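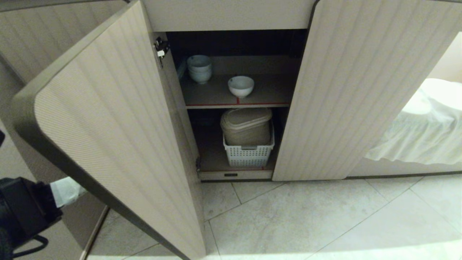
Trernel sells its home manipulation package on the claim that it can "run a kitchen between visits," and I spent most of June finding out which parts of a kitchen that covers. The package is a software license plus a pair of grippers, priced separately from the arms. I tested it on put-away and retrieval only, with no cooking and no liquids. Low cabinets make up the larger share of my results, and they are harder than the brochure suggests. A two-door unit with one shelf asks for two hinge arcs, a downward viewing angle and a reach past the shelf edge to anything stored underneath, such as a lidded container standing in a basket. White bowls nested in a stack on the upper level add a separation problem on top of the reach problem.

Doors first. Over 181 logged door openings the system failed 25 times. Most failures were stalls: the gripper made contact, the planner lost its estimate of the hinge axis, and the arm stopped with the door partly open. It did not force anything, and I count that in its favor. Recovery took an operator command in nearly every case. The Wondix controller I reviewed last year retried on its own, with mixed results and one bent hinge.

Single bowls are close to solved. Placed near the front of a shelf, a bowl was picked and set down at an acceptable speed, and the release was gentle enough that I stopped wincing by the second week. Nested bowls are a different matter. The fingertips are too thick to get between two rims, so the software either lifts the whole stack or declines the task. Vesna Ivanov, who ran the bench with me on Friday sessions, swapped in a set of Radulović thin tips and got clean separations. Those tips are not in the box and void part of the gripper warranty.

Baskets were the weak point. The system treats a basket and its contents as one object unless told otherwise in the task file. Once told, it could lift a lidded box straight up, provided the shelf above left clearance for the wrist. With low clearance it should pull the basket out first, but the planner never proposed this. I had to write the sequence by hand — 46 lines, most of them waypoints.

Setup took a full day. Calibration is well documented, error messages are not. Cable routing is left to the user, and the supplied ties are too short for a low working position. Zinton's competing kit ships with a proper guide channel.

As for chores, a person can empty a drying rack into a cabinet in a couple of minutes. Trernel's best complete run took 662 seconds, with me standing by. For a research bench or a shop floor with fixed bins and open shelving, I would recommend it with the thin tips budgeted in. For a household, wait for the next planner release and ask the vendor for a demonstration on closed cabinets.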